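Sunday in the kitchen lab - our June gallery

Hello again! I promised a few of you that I'd put up something from the demonstration room this month, so I've finally sat down with a cup of tea and done it. If you're new, I'm one of the people at Inton who spends the day showing robots how to do very ordinary things. We do it over and over, we record the lot, and the recordings go off to be training examples for the model. My job title is longer than that but that's the gist of it.

June has been the Hundham set, our name for the kitchen tasks. The plan was 200 good episodes of lids coming off and going back on, and we want them varied: pan on the left, pan on the right, pan further back, other things in the way, handle pointing wherever it likes. Wumpini Arthur wrote the task list and she is very strict about it (sorry Wumpini, but you are). If three starts in a row look alike, she makes us go back and muddle it all up again.

A good episode runs to 45 seconds or so when I'm fresh and nearer 60 after lunch. I've stopped pretending otherwise. We keep the slow ones too, as long as the job gets done, and we keep some of the fumbles with a label on them - Skosham, the labelling tool we use, has a drop-down for it with far too many choices.
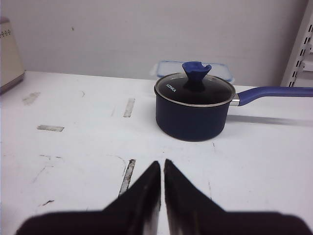

Lids have taken up most of my month, and I've grown oddly fond of them. A plain flat lid with a small round knob is easy enough to teach, you come down over the top, close, lift. The fancier ones are where I earn my biscuits. A knob like the blue one on this saucepan, narrow at the neck and flared out at the top like a flower, gives you a choice: pinch the neck or go for the petals. I like the neck myself. Wumpini wants both in the set, so both it is, and I do the petals with gritted teeth. Glass lids are their own little headache as well, what with the shine on them, and I always ask for extra examples of those.

We did 16 starts with the fingers nearly shut before the approach, which sounds like a daft thing to record. The earlier model only ever saw an open gripper at the beginning and got in a terrible muddle if it was anything else. Now it gets to see the opening-up as part of the job. I'm hoping that'll help, and I'll let you know when the next lot of training is done.

Handles are next. The Tsolakis arm is going on the second table and we'll be turning pans to face the other way, then sliding them back from the edge. I've asked for some heavier pans too! If anybody has a really awkward lid at home, the uglier the better, send me a note through the contact page and I'll see if I can find one like it.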